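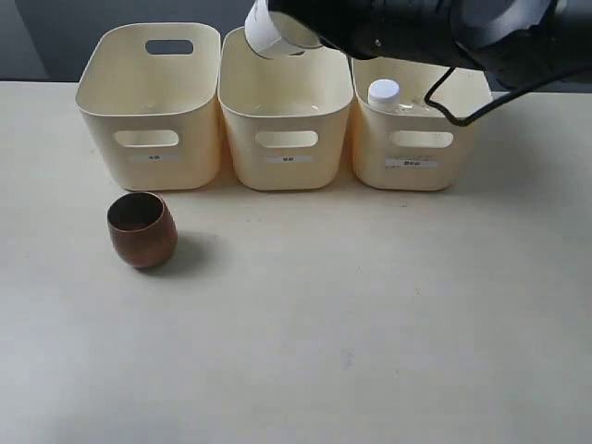
August, evening, shared workshop, back bench. Third week on the Troncoso sorter and I'm still not convinced it sorts anything. It picks things up, I'll grant it that. The job is simple enough to say: one object on the table, one bin it belongs in, arm takes it there and lets go. The white cylinder in the gripper is over the back edge of the middle bin, mouth tipped down and to the left, and on the monitor the software had already written "placed" against it. It writes that when the planner has finished planning. I have complained about this in the log before and I'm complaining again.

Points for whoever has the bench next:

- Arm is on the Broldale mount, four bolts, all done up tonight. Please don't slacken the rear pair to get the arm lower. Somebody has been doing that and it throws out the height for every bin.
- Bins go in a row, long sides facing you, labels to the front. They are the same moulding, so the labels are all you have to go on.
- The gap between the left bin and the middle one is not critical. The gap on the other side matters more, and I'd like a proper stop screwed to the table for it. Tape has been suggested. Tape was suggested last time.
- Cable. It hangs in a loop and dips down in front of the right-hand bin. I don't like it. One snag on a rim and we drag a bin across the table with the motor running. Wants two clips along the forearm and a bit less slack.

## What I was trying to find out

Whether the thing is choosing a bin or just repeating a position. Those look identical if you always leave the bins in the same spot, and we always leave the bins in the same spot. The Zirnedach build notes say the vision step "locates the target container by its label". Maybe so. I have yet to see a run that needed it to.

So tonight I ran 29 picks in two lots. First lot with everything where it normally lives, second lot with the whole row slid to the left by a hand's width and no recalibration. If it's reading labels, the second lot should go about its business as before. If it's playing back a position, it should start missing.

First lot, 18 picks, all in the right bin. Very pretty. I would have been pleased with that a fortnight ago.

Second lot, 11 picks. Nine in the right bin, one on the rim and off on to the table, one in the neighbouring bin. So it is doing something with the camera, more than I expected. But both of the bad ones were bound for the middle bin, and both were released to the right of where they should have been, towards where the bin used to be. To me that smells of an old position being blended in with the new one. I went looking in the config and there's a smoothing value with no comment next to it, set to something that looks like a guess. Left it alone tonight. One change at a time.

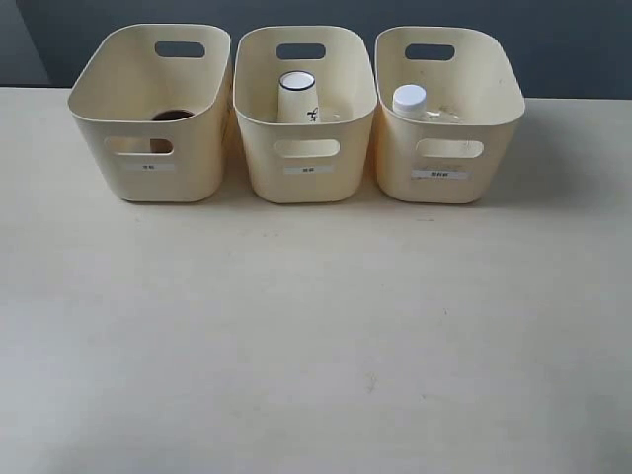
*Reading time: 4 minutes, longer if you argue with it*

## Cups

The paper cup is the awkward customer. The gripper pads were printed for the bottle and they close too far, so the cup wall gives a little before the stop kicks in. On some picks it comes up straight, on others it swings over to one side as the arm lifts. The software has no idea either way. It knows the jaws shut on something and it knows how wide they are. It doesn't know which way the cup is pointing, and it releases at the same height regardless.

For paper that hardly matters. For anything with weight at one end it will, and the plan, as I understand it, is to move on to full-size kitchen stuff by next month. I think that's daft until the pads are sorted. Softer pads, slightly curved, and a release height that depends on the object. I've got some of the Zillero rubber left over from the conveyor feet and will cut a pair to try.

The brown cup has its own trouble. The surface throws highlights and the outline the camera draws round it wobbles from one moment to the next. Detection stayed up well enough, but the grasp point wandered. It always went for the widest part of the body, fair enough, though twice it took a second look before going down. I'd like to see the same test under the overhead strip light, with the window blind up, with somebody's shadow on the table. Nice soft even light is the easiest day this camera will ever have.

## The clear stuff

Bottle with the white cap: fine. Suspiciously fine. I'm fairly sure it finds the cap and works out the rest from there, because the clear body hardly shows up on the camera view at all. Easy to check -- take the cap off and run it again. I ran out of time for that one. If it fails without the cap then we have built a cap detector, and the write-up should say so before we show it to anyone.

Same worry in the other direction about anything see-through left in a bin. The "bin occupied" flag is worked out from colour against the cream plastic. Faint clear plastic on cream is a bad bet for it. I wouldn't trust the flag for stacking or for stopping when full, and at the moment the code does both with it.

## Labels again

They are small. From the camera height they're a few dark marks on a white patch, and I can't read them on the monitor myself. The one on the right-hand bin is wider than the other two. If the software is telling the bins apart at all, I'd put money on it using the width of the patch for that one and plain left-to-right order for the others. That would explain why sliding the whole row didn't bother it much: the order never changed.

So the test that would settle it is swapping two bins round. Left and middle, whose labels are near enough the same size. I should have done that tonight and slid the row another time. If it still gets those two right I'll withdraw most of the above and buy the biscuits.

## To do

- [ ] Swap left and middle bins, full run, nothing else changed
- [ ] Bottle with cap off
- [ ] Find out who set the smoothing value and what it was for
- [ ] Change "placed" to mean placed -- jaws open and arm clear, at the very least
- [ ] Cable clips
- [ ] New pads, cut from the offcut in the drawer under the vice
- [ ] Wipe the table down; the specks come up as tiny detections if the threshold goes any lower

Arm parked and powered off at the wall. Logs for both lots are on the bench machine under "slide test", with the two bad picks marked.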